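Open day at the Namach test kitchen, Brokham

The doors opened at 10 am in December, with 319 tickets taken up. We came on the Plostow bus, got off at the mill and signed in at the side entrance.
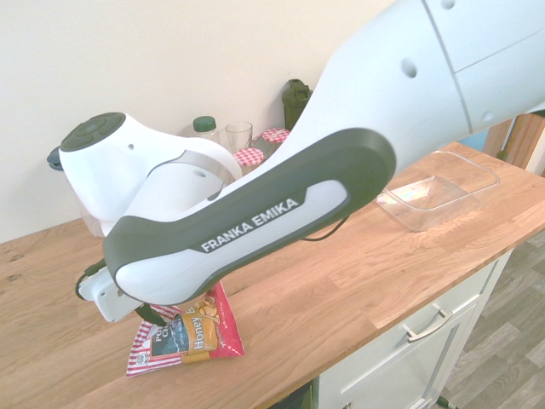

Our tour began in the packing kitchen, where Namach tries out snack boxes before they go to the shops. The talk was short and dealt mainly with how much space a bag of crisps or nuts takes up. The bag used for this was a striped red and white one with "Honey" on the label, already rather crumpled. A full box has to close without crushing it.

Next came the boxes themselves. The clear, shallow kind is preferred as customers can check the contents from the side. 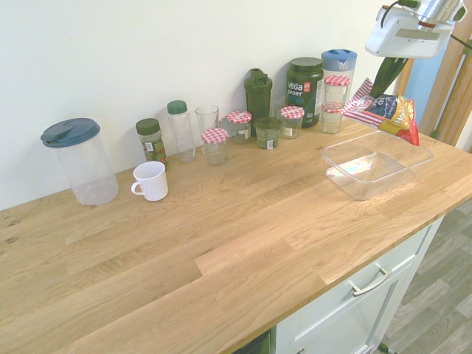
The worktop and the jars

The counters came from Tanui, a joinery firm in the next valley, and are oiled twice a year. Jars and bottles are kept to the back to leave the front free for packing. 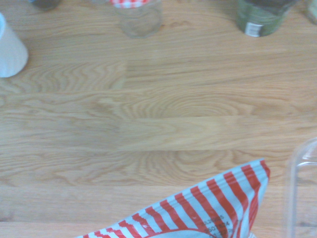 Jar with a red and white checked lid, and a green bottle, on the oak top.

We had 5 minutes for questions. Most were on storage at home, and whether an opened bag keeps better clipped or tipped into a box. 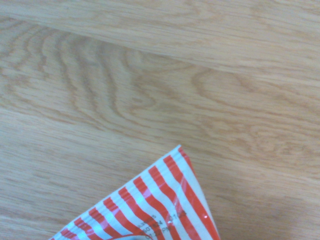 Plostow Reader commented that a box with a tight lid wins easily, and that nuts go soft in a clipped bag within the week.

Tea was served until 4 pm.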